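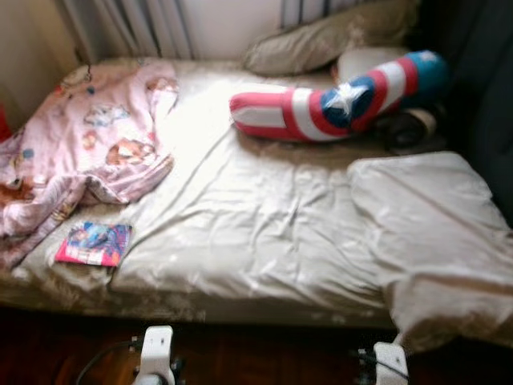 ## Why do we sleep?

I love my bed. I love it most at seven in the morning, when somebody is shouting up the stairs that I have to get out of it! But have you ever wondered why you need to go to bed at all?

Your body goes still when you sleep, but your brain stays very busy. It sorts through the day, keeping the useful bits (how to spell "because") and letting go of lots of the rest (what colour socks your teacher had on). Your body gets on with jobs too, like mending scraped knees and making you taller.

### What about dreams?

Most of your really odd dreams come in a part of the night called REM sleep. That stands for rapid eye movement, and it means your eyes dart about under your eyelids. I once dreamed I was late for school on a giraffe.

### Does everyone sleep like us?

Not at all! Horses can doze standing up, and dolphins rest half of their brain at a time so they can keep coming up for air. People do like something soft, though. Long ago they stuffed sacks with straw or feathers, and it must have been very scratchy.
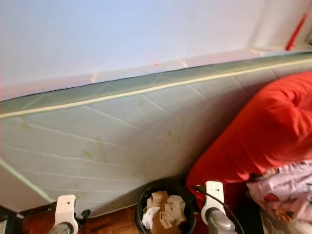
*A mattress with a quilted cover. No straw poking out!*

### Try it yourself

Keep a notebook by your bed and write down your dream the minute you wake up. Be quick, they fade fast.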